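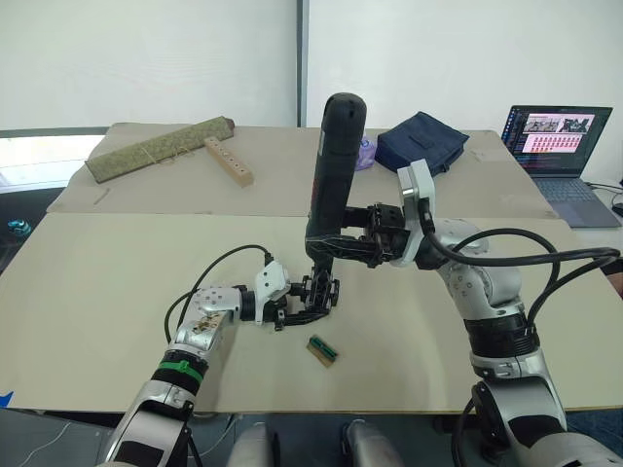 *Fig. 1. The two-arm cell holding the black hand tool between its grippers, right hand on the body and left hand under the base.*

## 3. Setting up and looking after the cell

The Mellor cell came to us from Cavthorpe with a setup sheet of two pages and the claim that one person could have it ready in 30 minutes. We never managed that. Our best morning took 40, and that was with Martim Paiva doing the arms while I did the laptop. I don't think the sheet was written by anybody who had to route the cables themselves.

### 3.1 Cables

Most of our lost time went here. The bundle on the right wrist has to loop over the elbow with enough slack for the arm to curl inwards, and the sheet gives no length for that slack. Too little and the connector at the wrist gets tugged. Too much and the loop drags on the table. We settled on a loop that clears the elbow at full bend and checked it by moving the arm by hand with the drives off. The left side has a thin cable at the top of the wrist, and I would look at that one first if the gripper drops out.

### 3.2 Grippers

The grippers are different and so are their jobs. The right one clamps, and the left is an open claw that we use as a rest for the bottom of the tool. The Sovora software treats them as equals, and I think that is a mistake. If both are told to close to the same force, the tool tips towards the weaker side. Martim set the left to close later and more softly. It helped, but we changed the start height in the same session, so I can't say which change did the work.

The mounting screws should be checked before every session. We found one loose in August and had probably been running with it for a while, which puts a question mark over the earlier results in section 2.

### 3.3 Table

The top is two boards laid edge to edge. Keith Nuttall, our supervisor, was happy to leave them as they were. I was less happy, as any step at the join is a height error for whatever is put down across it. We kept the handover on the near board and stopped worrying about it.

### 3.4 The log

The controller wrote 2562 lines on our longest day and almost none of them were useful. A cable fault and a gripper timeout give the same message. We kept a paper notebook next to the laptop and found it quicker.

### 3.5 What I would not claim

The Tavham group's report says a cell like this needs "little routine care". That was not our experience. We had 2 stoppages in the final week, both cleared by reseating a connector, and neither one properly explained. Reseating makes the fault go away and tells you very little about why it was there. Whoever takes the cell on next should swap the right wrist cable for a new one and see whether the stoppages carry on.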